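Sastura Garment Care: Frequently Asked Questions

Last revised 10/25/19

This page covers washing, drying, repair and returns for Sastura knitwear and fleece. Questions about orders and shipping are handled on a separate page. Where the care label sewn into the garment differs from what is written here, follow the label.

WASHING

What temperature should I use?

Cold, 80°F or below, for all cotton and cotton-blend fleece. Warmer water does not clean everyday soil much better, and it speeds up dye loss in dark colors. White and undyed pieces can be washed warm.

Do I need to wash a new garment before wearing it?

It is recommended for black, navy and dark green. Reactive dyes leave a small amount of loose color in the fiber after finishing, and most of it comes out in the first two washes. Wash the piece alone or with other darks. Do not soak it in salt or vinegar. Neither one sets a reactive dye that has already been fixed at the mill.

Should it be turned inside out?

Yes, every time. Close the zipper first and tie the drawcord in a loose bow.

Which detergent is best?

A liquid detergent without optical brighteners. Brighteners deposit on the fiber and give dark cloth a chalky cast under daylight. Powder is acceptable if it dissolves fully; in cold water it often leaves residue in the rib and along the seams. Use the dose for a half load when washing two or three pieces.

Can I use fabric softener?

Not on brushed fleece. Softener coats the nap, reduces absorbency and causes the loops to mat. If the inside of a garment already feels waxy, run it through two cold cycles with no detergent.

DRYING

Can I tumble dry?

Low heat is allowed for Liao fleece and all pieces with a polyester content of 20 percent or more. The Trarnberg line is 100 percent cotton and should be dried flat. Remove tumble-dried pieces while the cuffs are still slightly damp, then pull the cuffs and waistband to shape by hand.

How much shrinkage is normal?

Up to three percent in length and two percent in width over the first five washes. Anything beyond that on a garment washed cold is outside our tolerance and should be reported.

Why does the waistband flare after washing?

Rib relaxes in water and recovers as it dries. If the garment hangs from a line by its shoulders, the weight of the water stretches the rib before it can recover. Dry flat, or fold the garment over a rail at the chest. A flared rib can usually be restored with one more wash and a flat dry.

HEMS, CUFFS AND SEAMS

What kind of stitch is used on hems?

Two types are in production. Most fleece uses a twin-needle coverstitch, which shows two parallel rows on the outside and a looped thread on the inside. The looped thread is what allows the hem to stretch. Heavier garments have a separate rib band joined with a four-thread overlock and then topstitched to hold the seam allowance flat.

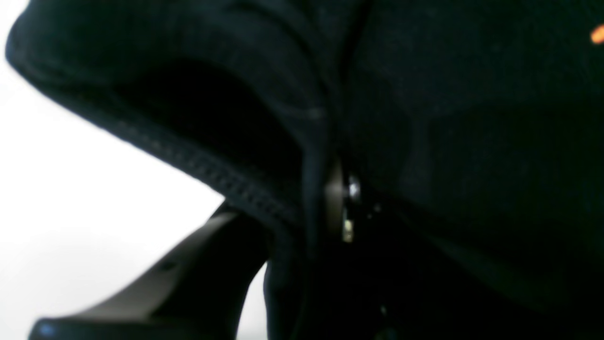
Thread on both constructions is textured polyester. It does not take up the same dye as cotton, so after a few years of wear the stitching may look a shade darker or lighter than the cloth beside it. The change is cosmetic and has no effect on seam strength.

A thread end is loose. Can I pull it?

No. A coverstitch unravels easily when pulled from the finishing end, and the full hem can open. Thread the loose end through a hand needle, pass it to the inside, take two small stitches into the seam allowance and trim.

Can I shorten a sleeve at home?

Only with a coverstitch or overlock machine, or with a stretch stitch on a household machine. A plain straight stitch will break the first time the cuff is pushed up the arm. Use a ballpoint needle, size 80 for light jersey and 90 for fleece. On ribbed cuffs, remove the cuff, shorten the sleeve and reattach the same cuff.

WEAR AND PILLING

Why is my garment pilling?

Pills form where short fibers work loose and tangle, usually under the arms and at the sides. Pilling is heaviest in the first ten wears and then tapers off. Use a battery shaver on a flat surface, with no pressure. Do not use a razor blade on rib.

Do you test for this?

Yes. Each fabric lot goes through abrasion and pilling tests at the Gerkunach mill before cutting. Results are kept by lot number, which is printed on the small white label behind the care label. Hui-mei Chiu in fabric quality can look up a lot on request.

Which weights do you offer?

Liao is a 280 gsm brushed fleece. Trarnberg is a 348 gsm loopback — the heaviest cloth we cut. Jersey is 200 gsm in all colors.

REPAIRS AND RETURNS

What does the repair service cover?

Open seams, dropped hems, broken drawcord eyelets and zipper sliders, at no charge for two years from purchase. Holes in the cloth can be patched for a fee. We do not re-dye.

How should I send a garment in?

Washed and fully dry, with a note stating the location of the fault. Mark the spot with a safety pin or a strip of masking tape. Unwashed garments are returned without repair. Jayson Enriquez manages the repair bench, and August is the slowest month for turnaround — the bench closes for two weeks.

Can I return a garment that has been washed?

Yes, if the fault is in the fabric or the sewing. Washed garments cannot be returned for size or color.

I lost my receipt.

The lot number and the store name are enough in most cases. For purchases through a reseller, write to Rónán Conneely in wholesale and include a photo of both labels.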